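What the Floor Machines Left Us

I supervise the evening cleaning crew at the Plistetti building, which has a showroom on the ground floor and two floors of rented offices above it. In January the owners brought in floor machines from a company called Droltier. I was asked for my opinion before they came and again after, and since both times I was given a form with boxes to tick, I am putting the longer version here.

The machines do what the brochure says. They start at 6 p.m., follow the map they were taught, and go back to their docks when the battery runs down or the job is done. Between them they cover the showroom and the main corridors in one evening. Before January that took two people most of a shift with a flat mop and a bucket on wheels. I did that job for years and I don't miss it. My shoulder doesn't miss it either.

What they can't do is small, and it comes up every night. A machine comes to a spill and one of two things happens. If the spill is marked on its map as an obstacle, it goes around. If it isn't, it goes through, and then there is a wet stripe down the length of a corridor. So the rule now is that a person deals with liquids first, by hand, and the machine is paused until that person clears it on the tablet.

The hand part has not changed since my mother did it. You get down on the floor with a cloth and press. On a glossy wood-look floor you have to look at it from low down and from the side, because under the ceiling lights a drop of water and a reflection look much the same from standing height. The small drops travel farther than you think. They are the ones that get missed.
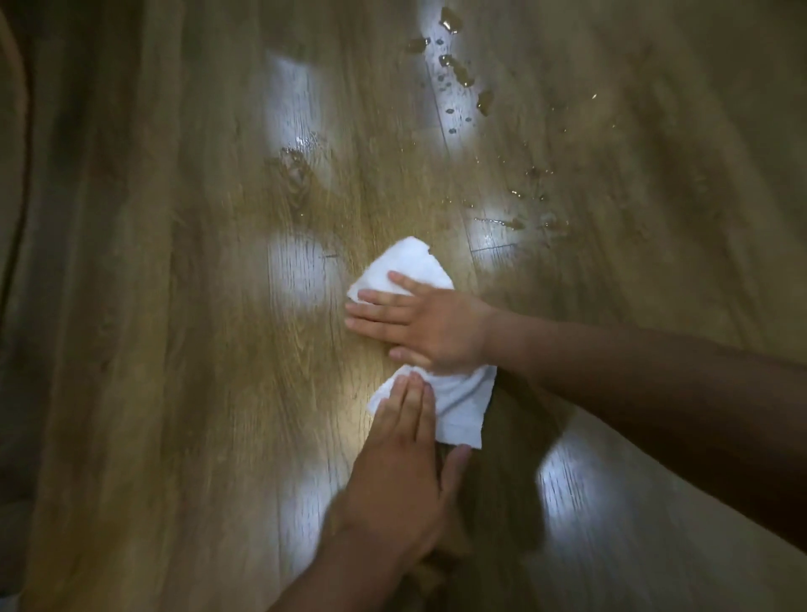

Why not buy a machine that handles spills too?

Droltier sells a larger model with a wet pickup, and the owners priced it. It is too wide for the gap between the display counters, and it would still need someone to go along the edges and under the furniture.

I have no quarrel with the machines. My quarrel is with how the hours were worked out afterward. The building manager, Murray McKinnon, is a fair man and he showed me the sheet. It took the area of floor that the machines now cover, 2618 square feet, and turned it into minutes at the old rate, and those minutes came off our schedule. We had 3 people on evenings and now we have 2. The third, Lucero Chávez, moved to mornings at another property. She kept her pay but lost the shift that let her be home when her kids got out of bed, and she has told me plainly that she would have preferred the mop.

The sheet counts floor. It has no line for a spill, for pausing the machine, for finding out why the machine has stopped under a coat rack, or for emptying its tank and picking hair out of its brush. I started writing these down in a notebook in the supply closet. On an ordinary evening they come to about 50 minutes. On a night with an event in the showroom I stop writing because there isn't time to write.

None of that work is hard to learn, but it has changed what kind of work the job is. Mopping a corridor is dull and steady. You can think about something else, and at the end you can see how far you've come. What we do now is a string of interruptions. You are halfway through the restrooms when the tablet buzzes, you go down a flight of stairs, you kneel, you wipe, you press the button, you go back up. Some people like it better. My coworker says the evening goes faster. I find I am more tired at the end, and in a different way, more in the knees and the head than in the back.

The kneeling should be taken seriously. With a mop you stay on your feet. When the mopping goes to a machine, the work left for people is the work close to the floor, the corners and drips and whatever has dried on. I asked for knee pads in the first month and got them in the third. They should have come in the same delivery as the machines.
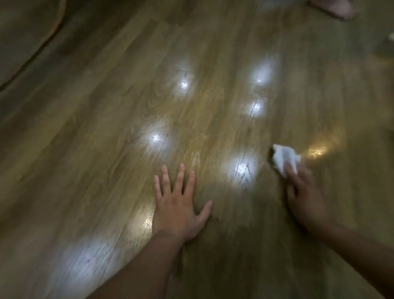
There is also the matter of who gets asked. The trainer who set up the maps spent two days with the building manager and half an hour with us. In that half hour we told him about the water cooler on the second floor, which drips, and the entry mat, which curls. Both caused trouble in the first week. He was polite and he wrote them down, but the maps had already been made. The Mosetti warehouse across the road got its machines a little later, and the crew over there walked the route with the trainer before anything was set. They had fewer stoppages, from what I hear, and their hours were looked at after a trial period instead of before it.

I would like three things, and I have asked for them in writing. I want the time spent tending the machines to be counted as work on the schedule. I want the crew to be able to change the map without calling anyone. And I want the third evening position back for event nights, even if it stays cut the rest of the time.

The owners have said yes to the second. Ngata, the contractor that employs us, is looking at the first. The third has been put off until the lease on the top floor is settled, and I have told them I will bring the notebook to that meeting.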